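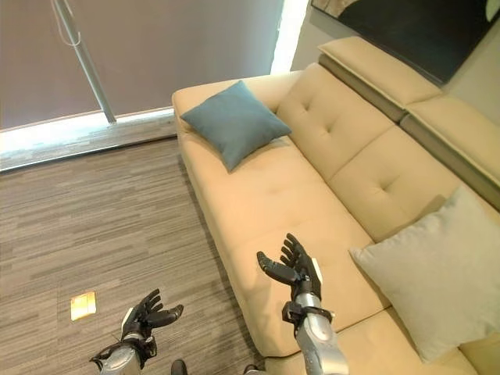
Sofa with the blue pillow. 

How to run a watch party squares board (without a fight at halftime)

Posted Jun 17, 2023 by Princess Galang

Yes I know it's the off season. Three people asked me for this after the last one so I'm typing it up now while I still remember, then you can find it again in October when everybody's schedule goes nuts.

Squares board = 10 by 10 grid, one team across the top, other team down the side. People claim boxes. Last digit of each team's score at the end of a quarter picks the winner. You don't need to know anything about football, which is why my aunt keeps winning.

What you need

Poster board, white
Ruler or yardstick
Fat marker, plus a pen that doesn't bleed
Slips of paper numbered 0 to 9, two sets
A bowl
Tape
Prizes. We do snacks and dumb gift cards. If you want to play for money check your state's rules first, not getting into it here.

Step 1. Draw the grid

Do this the night before. Not at kickoff. Leave a blank row on top and a blank column down the left side for the numbers, so you're really drawing 11 by 11. Pencil first, then marker. Boxes need to be big enough to fit a name, 2 inches is nice if your poster board can take it. Write the team names outside the grid, big, so nobody mixes them up later.

Step 2. Let people claim boxes

Before the numbers go on!! This is the part people get wrong. If the numbers are up already everyone grabs 0 and 7 and the last guy in gets stuck with 2 and 5.

Initials are fine unless you have repeats. We had two T.U.'s one year, so now Tomoyo Ueda draws a little star in hers.

Small group? Give everyone the same number of boxes and leave the extras blank. If a blank one hits, roll that prize over to the next quarter. Say so up front. Write it on the board.

Step 3. Draw the numbers

Close the board first, no more names. Fold the slips, toss them in the bowl, pull one at a time and write them across the top in the order they come out. Then second set down the side. Have somebody who isn't you do the pulling. Once they're in pen they stay.

Take a picture of the finished board with your phone and text it to the group. Dip happens.

Step 4. Check it each quarter

Say the score is 17 to 14 at the end of the first. Top team has 17, find the 7 on the top row. Side team has 14, find the 4 on the side. Where they meet, that's your winner. Only the last digit matters, so a score of 27 and a score of 7 are the same column.

Write the quarter in the box (Q1, Q2, etc) and hand over the prize right then, or you'll be mailing chips to somebody.

Step 5. Overtime

Decide before the game. We skip the fourth quarter score and use the final, whatever it ends up being. Some groups pay both. Either one's fine, just pick.

Splitting the prizes

I put a small thing on Q1 and Q3, medium on the half, good one on the final. Keeps people awake for the fourth qaurter even in a blowout.

Remote people

My cousins in Pluvport play every year from their own living room. They text me how many boxes and I fill them in wherever, or they call out a row. Same cutoff as everyone else. If half your crowd is remote use a shared spreadsheet instead of poster board, and let it shuffle the numbers for you while you share your screen.

Couple leftover things

Hang the board where folks can get to it without walking in front of the TV. I've done the hallway, I've done the fridge. Hallway is better.

Kids can have boxes, same rules.

Save the marker cap. I lose it every time.

Will do the bracket version next if I get to it, its longer and I need to find my old sheets.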